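4.3 Putting the soft toys into the clear bin

This section is for the small soft toys only. For the card games and the building blocks, please see section 4.4. The method is the same for the Givis bin and the older Varkmont bin, but the Varkmont bin is less deep, so it takes fewer toys.

Before you start

Clear one half of the table for the bin and keep the other half for the toys. A round table is good for this work, if it does not rock. Wipe the inside of the bin with a dry cloth. Do not use it when it is damp - soft toys take the moisture very quickly and they will smell.

1. Place the bin on the table with the open side up.
2. Take one toy at a time. Hold it by the body, not by a loop, an ear or a label.
3. Look at the seams. Put a toy with an open seam to the side for repair.
4. Lower the toy into the bin with the hand inside the opening. Do not drop it.
5. Turn the toys with a face so that the face can be seen through the wall. The children find them faster like this.
6. Put small toys beside the large ones, never under them.

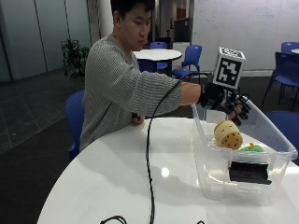
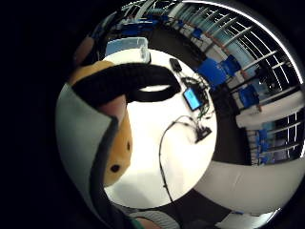
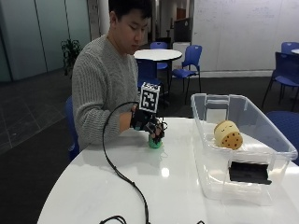
Table and clear bin, toys being handled one by one.

Aurora Mendes wrote to us after the first edition that step 6 should come before step 5, as she always had to turn the big toys again when the small ones were in. We tried her order and it works also. Use the one which is easier for you, but keep the same order for all bins of one shelf.

7. Stop when the toys reach 4 centimeters below the rim.
8. Close the lid without pressing. If it lifts at one corner, take out the last toy and try again.
9. Write the bin number on the card and put the card inside, against the wall, with the number to the outside.

Note: The shelf numbers go from 17 to 78. Lower numbers are kept for the books.

Caution: Do not carry a full bin by the lid. Hold it from below with two hands.

Caution: Do not leave the bins near a heater. The plastic can bend and then the lid does not fit any more.

The toys are taken out and washed every October. Let them dry fully - this needs almost 4 days in a cool room - before you repeat the steps from number 1.

Section revised 4 Jul 2006, Toivo Laaksonen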